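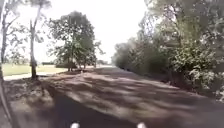 # Can a machine take over the chores yet?

Dappled shade is a small problem for a person and a large one for a machine. On a path under trees the ground is covered in dark blotches, and a robot that steers by sight has to decide which of them are shadows and which are holes, puddles or a dropped coat. Get it wrong one way and it stops every few yards. Get it wrong the other way and it drives into the coat.

Getting along a path is the first part of most outdoor chores. Sweeping, carrying, checking the bins and bringing the shopping home all depend on it. It is also the part that machines now do best.

Enholm, which makes a small wheeled carrier for parks and large estates, let me see its log for January. The carrier made 958 trips on paved paths. It asked a human for help on 40 of them. Most of those calls came in patchy light, or where bushes had grown over the edge of the tarmac and the machine could no longer tell where the path finished. Wet leaves accounted for most of the rest.

A carrier that needs help on 40 trips still needs a person at a desk, and Enholm employs one. The firm says that person can look after seven machines at a time. I was there on a quiet morning and she was looking after three.

Indoors the picture is less encouraging. Manach has spent four years on a machine that folds towels and puts them on a shelf. It folds well if the towels are the same size and handed to it flat. Given a heap from the dryer, it takes several minutes over the first one. Fitted sheets are not on the list.

Shop floors sit somewhere between the two. Monti runs a shelf-checking robot in the Cestau warehouse, where it drives the aisles at night and reports gaps. Last year it flagged 3163 empty spaces. Staff told me the reports are mostly right and save them a long walk. They still fill the shelves by hand, and they still mop, as the robot once did it and left a stripe down every aisle.

So the answer depends on the chore. If it is mainly travelling and looking, a machine can do a fair share of it today, with someone on call. If it means picking up soft or awkward things, I would keep the laundry basket where it is for now. Enholm plans to try its carrier on gravel next, starting with the drive outside its own office.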